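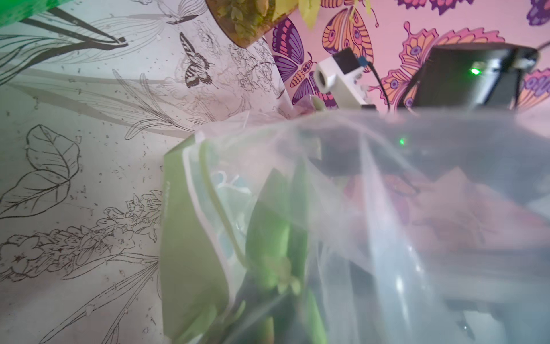
The Trudus wrist module is a compact sensing and control unit for robot arms that handle goods in flexible or transparent packaging. It is supplied together with the grasp selection method developed by Karim Sayegh and Jailson Trindade at the Rodham laboratory. Clear film presents a particular difficulty for conventional depth sensing: a crinkled bag returns bright highlights from its folds, while the contents, such as a green carton, are seen only through the film. Patterned surroundings add to the problem, and a wall covered in butterflies may offer stronger edges than the bag itself. The Trudus method treats the film and the contents as two separate surfaces and assigns a confidence value to each before a grasp is proposed.

Method

The module records a short sequence of views as the wrist approaches the item. Highlights that shift between views are attributed to the film. Edges that remain consistent with a fixed object are attributed to the contents or to the background, and are then separated by estimated distance. The arm continues its approach only when the two estimates agree within the limit set by the operator. Where they do not, the wrist is moved to a new angle and the sequence is repeated, up to a maximum of six times.

Results

The method was assessed at Rodham on 20 types of bagged goods, under both diffuse and direct lighting. The largest improvement over the single-view method was recorded for loosely filled bags containing one rigid item. Little difference was found for tightly wrapped goods, and the single-view setting has been retained for these. Performance was poorer where two bags overlapped, and this remains the subject of further study. The full report was issued on 19 May 2018 and may be requested from the sales office.

Supply and compatibility

The module is supplied with a mounting plate, a connecting cable and a licence for the Varkura control software. It may be fitted to any arm in the Qaisi range. Users of earlier Varkura releases should update the software before installation. Calibration takes some six minutes and must be repeated whenever the gripper fingers are changed. Institutions wishing to use the module for research may apply for access to the unprocessed image sequences. The next revision, with improved handling of overlapping bags, is planned for November.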